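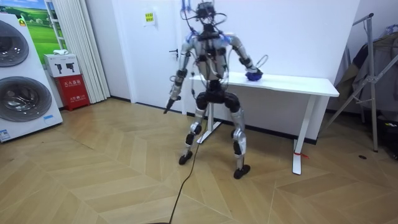 A day at the Hoekstra flooring works, Harby

Search this site... Go

I went to the June open day at Hoekstra, who make and restore wooden floors from a long brick building beside the canal in Harby. I had wanted to go for a while. We are planning to relay the hall at home, and I had only ever seen floors in showrooms, where everything is finished and the prices are on little cards.

Getting there

The bus from Tandow stops at the end of the lane and takes 19 minutes. There is parking in the yard, but it filled up early and people were leaving cars on the verge. The gate opened at ten. Entry was free, with a charge for the guided tour, and you had to sign for a pair of safety glasses before they let you into the machine hall.

The timber yard

Luuk Van Acker took our group round. He has worked at Hoekstra most of his life and speaks quietly, so it was worth standing near the front. We began outside with the oak, which is stacked under open-sided roofs with thin strips between the boards to let the air through. It stays there for at least a year before it goes into the kiln. He pushed the two pins of a moisture meter into a board and passed it round for us to read. Boards that go into the kiln too early can split along the ends, and he had kept a few bad ones to show us. The splits were long enough to put a coin in.

The kiln itself was switched off for the day, so we could walk inside. It is a plain metal room with fans along one wall. It smelled strongly of vinegar, which Luuk said was normal for oak.

The machine hall

This was the part most people had come for. Each board goes through a planer, then a saw that cuts it to width, then a machine that puts the tongue on one side and the groove on the other. They ran a short batch of blocks for us. It was very loud, even from behind the yellow line, and the explanations had to wait until the machines stopped.

The blocks for herringbone are cut in left-handed and right-handed versions, which I had not known. If you order your own you need equal numbers of each. A man in our group had bought reclaimed blocks at auction and found out too late that nearly all of his were the same hand. Luuk told him they could be recut, but he would lose a little off the width.

Laying

After lunch Joris Jansen gave a demonstration of laying in the old drying shed. He snapped a chalk line down the middle of the room and glued two rows along it before doing anything else. Everything is measured from that line, so he checks it twice. He does the borders last and cuts them by hand with a fine saw. He thought a careful beginner could manage a small room in 4 days, not counting sanding -- longer if the subfloor is bad.

Questions went on for some time. Most were about underfloor heating (fine with engineered boards, he was less keen on it with solid) and about whether to use oil or lacquer. He prefers oil because you can repair one patch without doing the whole room.

Food and practical points

The canteen had soup, rolls and a good apple cake. The queue was slow. There are only two toilets, both across the yard. The tour includes 6 steps down to the kiln with no ramp, so ask at the gate if that is a problem, as they will take you round by the loading door.

The shop was selling offcuts by the bag and end-of-line packs at a discount. I came away with a tin of hard wax oil and a sample board in a pale finish. They had 200 packs set aside when the doors opened and very few by three o'clock, so go there first if you want any.

Related visits

Prurnen paper mill: the spring open day
Tandow market hall after the repairs
A morning at the Harby lock workshop
Canal walk from Harby to Prurnen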